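가정·작업장 잡일 자동화 FAQ
최종 수정: 8월 | 작성: Dredport 기술지원팀

이 문서는 Dredport에 접수된 문의 가운데 반복되는 항목을 정리한 것이다. 대상은 탁상형 로봇팔과 2지 그리퍼를 이용한 정리, 분류, 이송 작업이며, 바닥 청소 로봇과 식기세척기 같은 전용 기기는 다루지 않는다. 수치는 별도 표기가 없는 한 자체 시험 구역인 Wimerham에서 측정한 값이다.

1. 일반

1.1 현재 기계가 집안일을 대신할 수 있는가
작업 단위로 나누어 답해야 한다. 물체 종류가 정해져 있고, 놓이는 범위가 좁고, 실패해도 손상이 적은 작업은 가능하다. 식탁 위 빈 용기를 상자로 옮기는 작업이 여기에 가깝다. 빨래 개기, 서랍 정리, 설거지 전 과정은 시연 수준에서는 가능하나 감독 없이 매일 돌릴 수 있는 수준은 아니다. 시연 영상의 성공 사례와 연속 운전 성공률은 구분해서 읽어야 한다.

1.2 작업장 잡일은 가정보다 쉬운가
대체로 쉽다. 조명, 작업대 높이, 부품 위치를 사람이 고정할 수 있기 때문이다. 다만 공정 사이에 끼어 있는 일, 예를 들어 뒤집힌 부품 바로 세우기, 엉킨 케이블 풀기, 포장재 제거 등은 가정 작업과 난도가 비슷하다. 자동화 견적에서 가장 자주 빠지는 부분도 이 구간이다.

1.3 사람보다 빠른가
아니다. Tilleck 제어기를 사용한 빈 병 이송 시험에서 로봇은 한 개당 37초가 걸렸다. 사람은 같은 일을 몇 초 안에 끝낸다. 속도만으로 도입을 검토한다면 현 단계에서는 권하지 않는다. 무인 시간대에 천천히 처리해도 되는 작업이라면 계산이 달라진다.

1.4 성공률은 어느 정도인가
동일한 시험에서 100회 시도 중 88회가 한 번에 완료되었다. 나머지에는 파지 실패, 이송 중 낙하, 인접 물체와의 접촉이 포함된다. 재시도를 허용하면 수치는 올라가지만 소요 시간이 늘어나므로 두 값을 함께 제시해야 한다. 재시도 횟수를 밝히지 않은 성공률은 서로 비교할 수 없다.

2. 투명 용기와 병

2.1 투명한 물체가 왜 어려운가
깊이 카메라는 표면에서 되돌아오는 빛이나 표면의 무늬를 이용한다. 유리와 투명 플라스틱은 빛을 통과시키거나 굴절시키므로 깊이 값이 비거나 뒤쪽 면의 거리로 기록된다. 그 결과 그리퍼가 물체보다 뒤쪽을 향해 닫히는 오류가 생긴다. 라벨, 목 부분의 색 고리, 나사산처럼 불투명하거나 윤곽이 뚜렷한 부분을 기준점으로 삼으면 오류가 줄어든다.

2.2 유리병과 페트병을 같은 설정으로 잡을 수 있는가
권장하지 않는다. 유리는 변형이 없고 미끄러지기 쉬우며, 얇은 페트병은 몸통이 눌려 자세가 바뀐다. 유리병은 접촉 면적을 넓게 잡고, 빈 페트병은 목 부분을 낮은 힘으로 잡는 설정에서 시작한다. 병의 종류를 사전에 알 수 없다면 낮은 힘으로 먼저 접촉한 뒤 손가락 간격 변화를 보고 단계적으로 올린다.

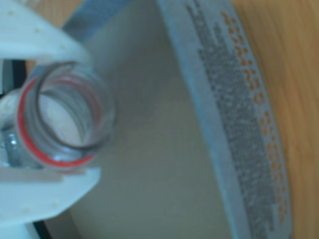
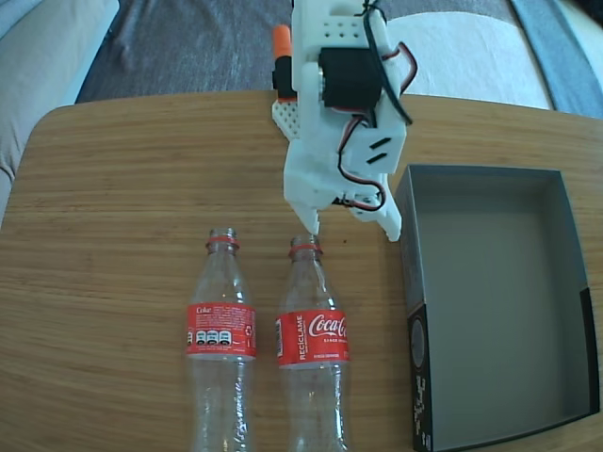 흰색 2지 그리퍼로 투명 용기를 다루는 작업. 첫째 사진은 유리병, 둘째 사진은 나무 탁자 위의 빈 코카콜라 플라스틱병 두 개.

2.3 병이 나란히 놓여 있으면 어떻게 접근하는가
병 사이 간격이 손가락 두께보다 좁으면 옆에서 들어갈 수 없다. 위에서 수직으로 내려와 목을 잡는 경로를 우선한다. 이때 목표가 아닌 병은 장애물로 등록한다. 빈 병은 가벼워서 손가락 끝이 스치기만 해도 넘어지며, 한 개가 넘어지면 인식 단계부터 다시 수행해야 한다.

2.4 상자에 넣는 동작은 별도로 설정해야 하는가
그렇다. 파지와 투입은 실패 원인이 다르다. 투입에서는 상자 벽과 손가락의 간섭, 놓는 높이, 놓은 뒤 병이 구르는 방향을 확인한다. 상자 안쪽 높이는 최소 110mm를 권장한다. 그보다 얕으면 누운 병이 벽을 넘어 굴러 나오는 경우가 있다. 바닥이 무광 회색이나 검정이면 투입 후 확인용 영상 처리에 유리하다.

3. 하드웨어

3.1 3D 프린팅 그리퍼로 충분한가
가벼운 물체를 다루는 평가와 학습 데이터 수집에는 충분하다. 부품 교체가 쉽고 손가락 형상을 작업에 맞게 바꿀 수 있다. 반면 나사 체결부가 반복 하중으로 헐거워지고, 서보 발열이 이어지면 주변 플라스틱이 변형될 수 있다. 연속 운전용으로 쓸 때는 체결부에 금속 인서트를 넣고 손가락 끝에 고무 패드를 붙인다.

3.2 배선은 어떻게 처리하는가
서보선은 손목 회전 범위 전체에서 당겨지지 않을 만큼 여유를 두되, 여유분이 손가락 아래로 처지지 않도록 고정한다. 배선이 카메라 시야에 들어오면 인식 모델이 이를 물체 일부로 처리할 수 있다. 변경 후에는 카메라 보정과 영점 확인을 다시 실시한다.

3.3 힘 센서가 꼭 필요한가
필수는 아니다. 서보 전류로 접촉 여부를 추정할 수 있다. 다만 전류 추정은 마찰과 온도의 영향을 받으므로 얇은 유리나 내용물이 든 용기에는 별도 센서를 권장한다. Mirzaei 손목 모듈은 센서 장착용 자리를 기본으로 제공한다.

4. 도입과 운영

4.1 어떤 작업부터 맡기는 것이 좋은가
하루 중 반복 횟수가 많고, 물체 종류가 적으며, 떨어뜨려도 위험이 없는 작업부터 시작한다. 빈 플라스틱 용기 분류가 무난하다. 칼, 뜨거운 용기, 액체가 담긴 잔은 초기 대상에서 제외한다.

4.2 설치에 얼마나 걸리는가
기구 설치와 보정은 하루 안에 끝난다. 시간은 대부분 현장 물체에 대한 시연 수집과 실패 유형 정리에 들어간다. 용기 한 종류를 추가할 때는 약 110회의 시연을 기준으로 잡고, 배치와 조명을 바꾸어 가며 수집한다.

4.3 무인 운전이 가능한가
격리된 구역에서, 정지 조건이 설정된 경우에 한해 가능하다. 같은 물체에서 연속 세 번 실패하면 정지하도록 한다. 어린이나 반려동물이 접근할 수 있는 공간에서는 무인 운전을 지원하지 않는다.

4.4 언제쯤 감독 없이 쓸 수 있는가
시점을 제시하지 않는다. 판단 기준은 처음 보는 물체에 대한 성공률과 실패 후 스스로 복구하는 비율이다. 현재 후자는 공개할 만한 표본이 확보되지 않았다. 측정 조건이 확정되면 1.4항에 추가한다.

문의: Dredport 기술지원팀 | © Dredport | 맨 위로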